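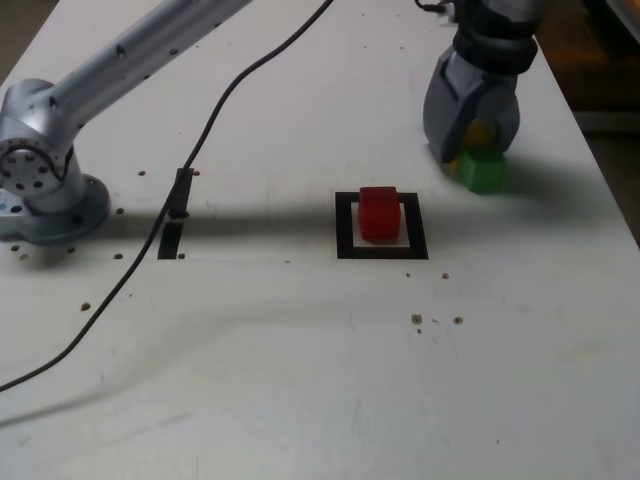

Getting Marks Off White Tables, Desks and Shelves

White surfaces show everything. Most of what they show is on top of the finish and will come off with dish soap, warm water and some patience. The trouble starts when people reach for the strongest thing under the sink first and take the shine off one patch, which then shows up worse than the smudge did.

Before you start, find out what the surface is. Laminate and melamine are the most forgiving. Painted wood is softer than it looks, and paint less than a month old should be left alone apart from a dry cloth. Powder-coated metal can take a fair amount of washing but dislikes solvents. If you can't tell, treat it as painted wood.

The everyday wash

Put a teaspoon of dish soap in a quart of warm water. Wring the cloth until it stops dripping, wipe the whole top, then go over it again with plain water. Dry it with a cotton towel. Skipping the rinse leaves a film that picks up dirt, and a week later the table looks gray again.

Use two cloths, one for soap and one for rinsing. Old T-shirts are fine if they are white or have been washed many times. A new red dish towel is asking for trouble.

Gray smudges and scuffs

Gray marks are usually rubbed-off metal or rubber, left by pans, tool cases, lamp bases and anything else that gets dragged. Try these in order and stop when one works:

Soap and water, with a soft toothbrush.
A white pencil eraser. Colored ones can leave their own streak.
Baking soda and water mixed to a paste, rubbed lightly with a fingertip and rinsed well.
A melamine sponge, damp, with almost no pressure.

The sponge is a very fine abrasive. On a matte finish it can leave a polished spot, so try it on the underside of an edge first. 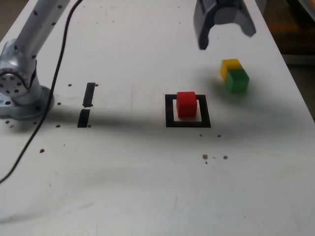 Gray scuffs on a matte white top.

Screw holes are a separate problem. Water gets into them and, on a particle board top, the edge of the hole swells and never goes back down. Keep the cloth well wrung near any hole and blot it dry afterward. Crumbs and dust come out with a dry paintbrush or the narrow vacuum nozzle. A hole you no longer need can be filled with white wood filler, left overnight and sanded with 200 grit. Mask around it with painter's tape first, or you will sand the finish as well.

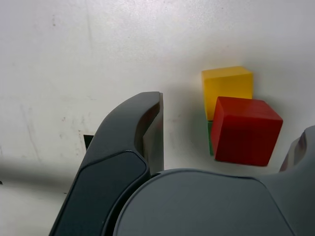
Colored marks call for more care than gray ones. Crayon comes up with a little baby oil on a cloth, followed by soap to remove the oil. Ballpoint needs rubbing alcohol on a cotton swab, worked from the outside of the mark toward the middle. Painted toys are mostly harmless when dry, and glossy red and smooth yellow blocks like these can sit on a white table all day. Wet is another matter. Older paint can bleed, so wipe blocks with a damp cloth, dry them right away and don't leave them in a puddle of juice. Small reddish-brown dots may be rust, and for those I use lemon juice, left for 30 minutes and rinsed off. Don't use lemon on marble or any other stone.

Tape and label residue

Warm the residue with a hair dryer on low, then roll it off with your thumb. Cooking oil will loosen what is left. Dilwyn Yorath wrote in from Olstead to recommend peanut butter, and I tried it on an old price sticker. It works, but so does the plain oil, and the oil doesn't need scraping out of the corners.

An old plastic gift card makes a good scraper. Hold it nearly flat and push away from you — a steep angle digs in.
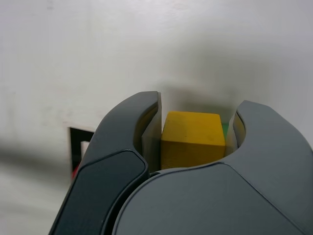

Metal scrapers should stay in the drawer, even for dried glue. Soften white glue with a warm, damp cloth for ten minutes and it will lift. Super glue is harder. Acetone will dissolve it, but acetone also dissolves most paint and dulls a lot of plastics. I would leave a small drop where it is.

Keeping it clean longer

Stick felt pads under anything heavy that gets moved, and check them every January. Grit works into the felt and turns it into sandpaper. Replace any pad that feels rough.

Never mix bleach with vinegar or ammonia. I don't use bleach on white furniture at all, as it can turn some finishes yellow.

Updated 31 October 2019 with Nerys James's note on felt pads: clean the furniture foot with rubbing alcohol and let it dry before sticking on the new one.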